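# The Long Road to a Glass of Water

*9 Mar 2020*

I've been writing about machines for long enough to know that the demos I end up liking best are the dull ones. Backflips are great, sure. But give me a robot that has to get a drink without making a mess and I'll happily sit there all afternoon with a cold coffee and a notebook.

So that's what I did at Pondden, a small lab on the second floor of a building it shares with a dental supply firm called Vutholm. (I rang the wrong bell twice. They were very nice about it.) The group there has been working on a question that sounds almost silly when you say it out loud: how does a robot know when to let go of the tap?

I went in thinking this was a solved problem. You put a camera on the robot, the camera watches the water rise, the robot stops. Easy! Except water is clear, and so are most glasses, and the metal parts around a tap throw reflections all over the place. A vision system trained on colored juice in plain cups does pretty well. Swap in water and a glass with a pattern on it, and it starts guessing. I watched one of the older versions decide that a dry tumbler was full to the brim. It was very sure of itself, too.

The method the Pondden people came up with is called Fallent, and I had to have it explained to me three times before it stuck. Here's my version, which they've promised not to be mad about.

Most robots learning by example get shown a lot of good runs. A person steers the hands, the glass gets filled, the run goes in the pile, and the model learns to copy what it saw. Fallent does that as well, but each run is also cut up at the moments where the person hesitated. If the steering slowed down or reversed a little, the software tags that bit as a place where a human was checking something. Then, in training, those bits count for more. The robot spends extra effort learning what the world looked like right when a person wasn't sure.

I love this idea. Think about how you fill a glass at a strange machine in someone's office – you push the lever, you pause, you peek, you push again. The pausing is where all the skill is! 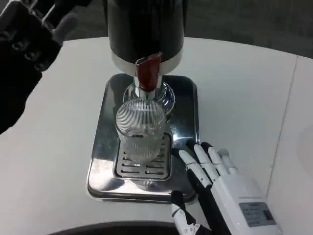 The numbers are decent, and the team was careful to tell me what they don't show. They collected 2921 runs, of which 1522 had at least one hesitation worth tagging. The rest went smoothly from start to finish, and those got used as well, just with ordinary weight. They then tested on 19 kinds of glass the model had never met, scoring each one on whether the water ended up within a finger's width of a line. The plain copying model managed that with four of them. The one trained with Fallent got it with 15 of the 19.

Now, before you get too excited (I did, and had to be talked down), all of that was with one dispenser in one room. Nobody had moved the table. The light came from the same windows. When they took the whole setup down the hall to a darker kitchen in November, the score dropped, and they haven't published how far because they only got through part of the test before a pump gave out. They plan to redo it.

There's another catch that I found more interesting. The tagging depends on who is steering. Some people hesitate a lot and some barely at all, and the very smooth operators turn out to be less useful as teachers. One set of runs from a really gifted operator had so few pauses in it that the software found almost nothing to learn from beyond the basic motion. The lab now mixes beginners in on purpose. I was offered a turn, and my first attempt was apparently full of excellent material.

A rival approach from a group called Borbély skips all of this and puts a scale under the glass. I asked about it, expecting some eye rolling, and got a shrug and a "yes, that works." If all you want is full glasses, buy the scale. What the Pondden group wants is a way of learning that carries over to jobs where you can't slip a sensor under things, like folding something soft, or easing a stiff drawer open without yanking it out of the cabinet.

The drawer is next, by the way. They already have one bolted to a bench in the back, a cheap one with a runner that sticks halfway. I pulled it open on my way out, and yes, I stopped in the middle, frowned at it, and gave it a wiggle before I tried again.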